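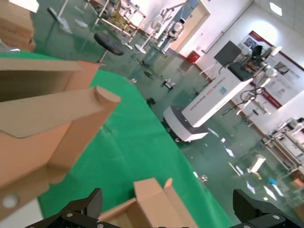
发件人：Gervasio Bravo
收件人：Jerden 操作数据列表
日期：2025年1月15日，星期三
主题：Re: 纸箱折叠任务的示教采集，腕部视角与切分规则

各位：

先回复 Girnside 那边的问题，原文引在下面，我逐条答。

> 我们在用 8 月那一版数据训练折叠策略，共 3,459 条。有两个疑问：
>
> 1. 腕部相机的画面在部分轨迹里倾斜很大，背景占了近一半。训练前要不要按手腕姿态把图像转正？
>
> 2. 同一条轨迹里有时先压折痕、再立侧壁，有时顺序相反。标注里只有一个 fold 标签，行为克隆在这两步之间会来回摆动。是否考虑拆成子任务？
>
> 另外，验证集能否单独发布？目前各家自己切，数字没法比。

关于第 1 点：不要转正。推理时策略拿到的就是未校正的画面，训练端转正等于人为制造分布差异。手腕姿态已经写在 state 字段里，需要的话作为输入拼进去。Povitz 试过裁掉画面上部以去除背景，结果是手腕大角度翻转时目标物也一起被裁掉，这个做法已撤回。随机裁剪可以用，幅度控制在边长的 5% 以内。

背景变化大，我倾向于保留。台面统一铺绿布，目的是让瓦楞纸的边缘容易分割，台面以外不做遮挡。如果策略对地面反光或远处设备敏感，宁可在采集阶段就暴露出来。
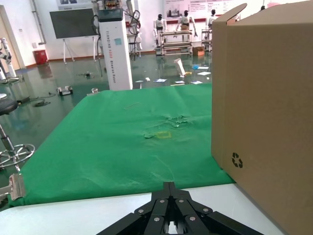 绿布起皱的问题单独说一下。夹具只固定布边，中间在反复推拉纸件之后仍会隆起，纸板薄边容易顶在褶皱上。新一轮采集的规定如下：

- 每采 200 条重新铺布一次，铺布前后的编号写入 session 日志；
- 褶皱不作为废弃理由，但纸件因褶皱卡住、操作员改变了抓取点的，加 `recovery` 标记；
- 换布、换夹具位置、换纸箱规格，三者任一发生，必须新开 session，不得续号。

关于第 2 点：同意拆分。新标签暂定为 `approach`、`grasp_flap`、`crease`、`raise_wall`、`release`，共 5 个。切分点以夹爪开合状态变化为主，`crease` 与 `raise_wall` 之间没有开合变化，改用末端竖直方向速度过零点，再由人工复核。两种顺序都保留，不强行统一，顺序写进轨迹级字段 `fold_order`。旧数据会回填，回填完成之前请不要把新旧标签混在一起训练。

关于验证集：可以单独发。计划从留出的 session 里抽 100 条，按 session 而不是按轨迹划分，避免同一块纸板同时出现在训练和验证两边。Echeverría 负责核对有无重复，校验和随清单一起放到列表的归档目录。

还有两件小事。

一是时间戳。部分 session 的腕部相机比关节状态晚一到两帧，脚本里的 `--align nearest` 会把这个偏差掩盖掉。请改用 `--align interp`，并查看输出里的 `max_skew`，超过一帧的轨迹先放到一边，把编号发给我。

二是失败样本。之前有人把未折成的轨迹直接删了，请停止这样做。失败轨迹填 `success=0`，照常上传，做奖励模型的几位需要这部分数据。操作员中途放弃的，填 `success=0` 并加 `aborted`，两者不要混用。

标签定义的草稿已放在仓库的 `docs/labels_fold.md`，有异议直接在本帖回复，附上轨迹编号和帧号。没有编号的意见我无法复现，也就没法处理。

Gervasio Bravo
Jerden 数据组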